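Renting a Backup Generator: Your Questions Answered
By Alfie Entwistle
Updated in January
Print this page | E-mail this page

How big a generator do I need?
Smaller than you'd think, usually! If all you want is the refrigerator, a few lamps and a phone charger, our 2,000 watt model from Hsiao will see you through very nicely. Add up the starting watts on your appliance labels (motors take a good gulp when they kick in) and bring us the list, and we'll happily go over it with you at the counter.

Where can I run it?
Outdoors, always, and never in a garage, even with the big door rolled all the way up. Keep it at least 23 feet from the house with the exhaust pointing away from windows and vents, and please put a working carbon monoxide alarm on every floor before the storm season gets going.

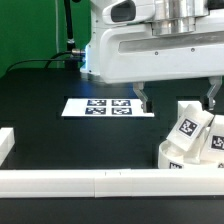 Prasau wrote to us after the last outage that the generator was the easy part, and that what she wished she'd had was a longer outdoor cord. We took that to heart, and every rental from our Patham and Lollgate stores now comes with a heavy-duty one.

Can I plug it into a wall outlet?
Oh, please don't. Power can run back up the line and badly hurt a utility worker. Plug appliances straight into the generator, or have an electrician put in a transfer switch.

How long can I keep it?
The basic rental is 4 days, and you can call before 4 p.m. on the last one to add more.

Contact us | Copyright Patham Tool & Power Rental | Back to top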